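Bench notebook, Sakik arm – the elbow drift business
Sunday 31st May

Writing this up while I still remember what order it all happened in, because my scribbles from Thursday are on the back of a delivery note and half of them are arrows.

Short version for anyone who only wants that: the red arm sagged at the elbow during a long run, carried on as though it hadn't, and pushed down on the tub hard enough to trip the current limit. No one was near it. One cracked tub, one bent fingertip, one fright (mine). The e-stop did its job, but I got to it later than I'd like.

Long version. We were on the pens-into-the-tub task, same layout as always, pens fanned out at the front, tub at the back with its lid off to the side. I'd set it going for 211 cycles, which was as many as I thought I could fit in before Hendricks wanted the bench back. The first lot were lovely. Honestly quite boring, I had a sandwich. Then somewhere after lunch I noticed the approach to the rim looked a bit low. Not wrong, just low, the way a door looks when one hinge is going. I wrote "low??" on the delivery note and did nothing else about it, so that's the first lesson.

It got worse in little steps. The controller thought the tip was 30 mm above the rim at the hover point and by eye it was nearer to touching. Nothing in the log complained. Joint angles fine, temperatures a touch high on the elbow but inside the band, no following error worth mentioning. Then on one of the approaches it came down onto the back rim, kept pushing, the tub split down one corner and the whole lot stopped with an overcurrent fault on the shoulder. Shoulder, mind you! The elbow never reported a thing.

I had the guarding half open at that point because I'd been in to straighten a pencil between cycles. I wasn't reaching in when it happened, but I had been a minute before. That goes in the near-miss book as well as here.

Friday I swapped in a fresh tub and went through it slowly, jogging the arm down to the rim by hand at the crawl setting and stopping it there each time to measure. Cold, it was spot on, ten out of ten. After an hour of exercising the elbow it was reading 4 mm low, and after another hour worse again. Let it cool over a tea break and most of the error came back out. So it's heat, or something that heat makes worse, and it's on the output side of the elbow where the encoder can't see it. The encoder sits on the motor. If anything slips after the motor the controller is none the wiser and will happily tell you that all is well. 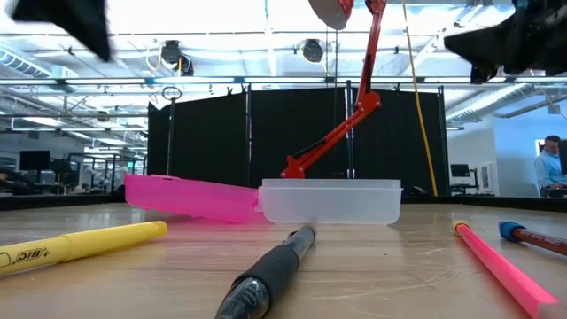 Petronella Buthelezi reckoned I was too quick to blame heat, and that a clamp collar which had lost its bite would look exactly the same from the outside: fine when cold, creeping once it had been worked for a while, partly springing back when you took the load off. She asked whether I'd put a paint mark across the collar and the shaft before starting. I had not. She also said, fairly, that a cool-down over a tea break is a rest as well as a cool-down, so my test couldn't tell the two apart.

She was right, annoyingly, so on Saturday I came in and did it properly. Silver paint line across the collar and onto the shaft, then two hours of the same elbow movement. When I opened it up the line had a step in it. Small, but you could catch a fingernail on it. I then warmed the joint with the heat gun on low with the arm parked and unloaded, and the tip didn't move at all by the dial gauge. So: the collar slips under load, and the heat is mostly a passenger.

The clamp screw took almost half a turn to get back to torque. There was no threadlock on it that I could find. I went back through the sheets and that joint was last apart in October, when we changed the belt, and the sheet has the torque column ticked and the threadlock column blank. My initials. Ah well.

What I've done so far:
Cleaned the screw and the collar, degreased the shaft, refitted with medium threadlock and torqued it up twice.
New paint marks on elbow and shoulder, and on the wrist too while I had the pot open.
Replaced the bent fingertip with one from the Mumodow spares box (they fit, but you need the shorter screws).
Turned the force limit on the downward move right down. It was set at 50 N for reasons I can't reconstruct.

What I haven't done:
The guard switch. At the moment opening the panel pauses the cycle and closing it lets things carry on by themselves. I want a separate reset button that you have to walk round and press. Reshma Mofokeng has drawn it up and I need to order the relay from Brotham.
A touch-off. The arm ought to go and tap a fixed block every so often and compare where it is with where it thinks it is. It would have caught this long before lunch. I've got a block, I haven't got a place to bolt it that doesn't foul the partition poles.
A second encoder on the elbow output. Would be grand. Costs money.

Until the guard switch is sorted, please don't straighten anything on the table with the arm enabled. Press the stop, do your tidying, come out, shut the panel, then release it. I know it's slow. I was the one cutting that corner, so I'm not pointing at anybody else.

Next run is a short one with me standing at the stop, then a look at the paint marks, then a longer one if they're still in line. If anyone opens that elbow before then, fill in both columns on the sheet. The threadlock is in the second drawer down, behind the cable ties.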